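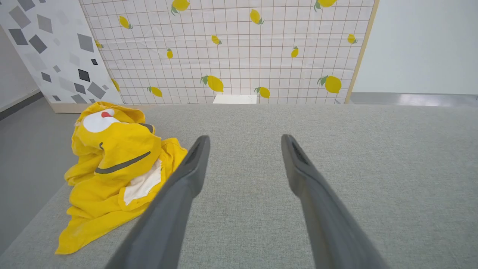
My project was about folding awkward laundry, the stuff with hoods and flaps that never sits flat. I picked it after reading Agnes Gunn's handout on storage back in March, which only covers plain squares. Every go began with the cloth dropped in a heap, like the bright yellow one with the cartoon face, and it's surprisingly hard to tell which end is which when all you've got to go on is a curve of dark grey and a bit of red. I tried three folds - flat, rolled and tucked - and timed them all on the same grey fabric table.

The cloth top helped a lot, as things slid about on my desk at home. I kept the lemon board up behind the table the whole time too, mostly because I like it!

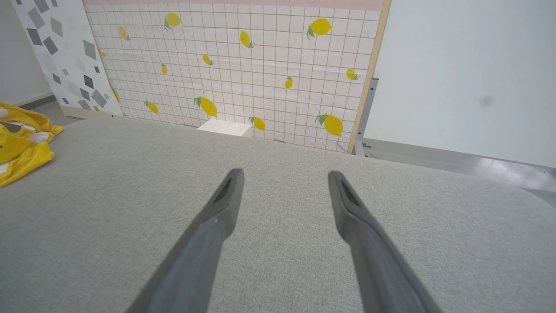
What I'd change

I'd do five goes of each fold next time. Rolling was my favourite, but I rushed the tucked ones and it shows in my timings.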